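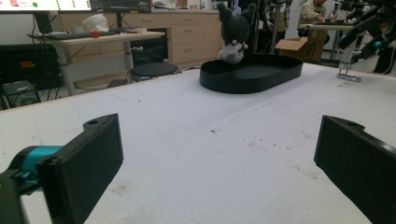
The usual argument about demonstration data is an argument over volume. One group has collected so many hours, another has more, and a third says its hours are better because a second arm was involved. My position is narrower. Before anyone asks how many examples a learning system needs, they should ask how the examples differ from one another, and whether the person collecting them wrote that down.

Take the plainest task in the trade: pick up a soft object and put it in a tray. It has two objects, one surface and an obvious end state. A new operator learns to do it with a hand-held gripper in a few minutes. That ease is the source of the trouble. After the first dozen attempts the operator has a preferred approach angle, a preferred grip and a preferred resting place for the object between attempts. The examples get faster and cleaner. They also get closer and closer to being the same example.

In the Pultby set, which I helped prepare, there were 269 demonstrations of this kind. When we plotted the starting position of the object, most of the points fell inside a patch smaller than the tray. The operators had not been told to do this. They reset the object with the same hand, from the same side, and the arm is only so long. A policy trained on the full set did well inside the patch. Outside it, the gripper closed on air and stayed closed.

We then made a second set of 25 demonstrations, with start positions drawn from a list printed before the session. The operator read a line, placed the object and the tray as stated, and recorded. It was slow, and the operator disliked it. The policy trained on the small set was worse inside the old patch and much better everywhere else. I do not claim this as a general law. It is one task on one bench. But it changed how I spend collection time, and I think it should change how other small groups spend theirs.

There are three objections worth answering.

The first is that scale takes care of variety. With enough operators in enough rooms, habits average out. This may be true for those who have the rooms. A group with 2 grippers and 5 people on rotation does not. Habits in a small group also spread: the newest operator is trained by watching the oldest, and copies the reset along with the grasp.

The second is that variety can be added afterward by cropping, shifting or recoloring the recorded video. I use these methods and have nothing against them. They change how the object looks. They do not change how the hand moved. If no operator ever reached for a soft toy leaning on the rim of a tray, no amount of shifted pixels will contain that reach. Soft objects make this worse, as they settle differently each time they are put down, and a good grasp on one pose can be a poor grasp on the next.

The third objection is cost. A printed list slows the session. Nimirer, the session logger we use, adds further delay by asking for the start condition before it will open a new file. I accept the cost. What I dispute is the unit. Cost per demonstration is easy to report and tells you little. Cost per distinct starting condition is harder to report and closer to what the system is being taught. By that measure our slow session was the cheap one.

A related point concerns background. Some labs curtain off the bench so that nothing but the task is in view. I would leave the curtain open. Desks, stools, cables and people working are what a camera on a moving hand will see in any room where the tool is used. The condition is that they must vary as well. If one chair stands in one place through every recording, the system is free to use it as a landmark, and some systems will. Move the table between sessions. Turn it around. Record at nine in the morning and again at four, with the lights as they happen to be.

Failed attempts deserve the same care. The common practice is to delete them. The Gesex guidelines, which our group adopted in March, keep them with a one-word label, and I would go further and keep the recovery too. An operator who misses, opens the fingers, backs off and tries again has shown something that a clean run does not contain. Ours were trained to stop the recording at a miss, and the policy learned no response to one.

None of this needs new hardware. It needs a list made before the session, a logger that refuses to skip a field, and a supervisor who will accept a lower daily count. The last item is the hard one. Counts go into reports, and a week with fewer files looks like a week with less work. Until the report has a column for start conditions, operators will keep giving us the example they are already good at.

— Hauksdóttir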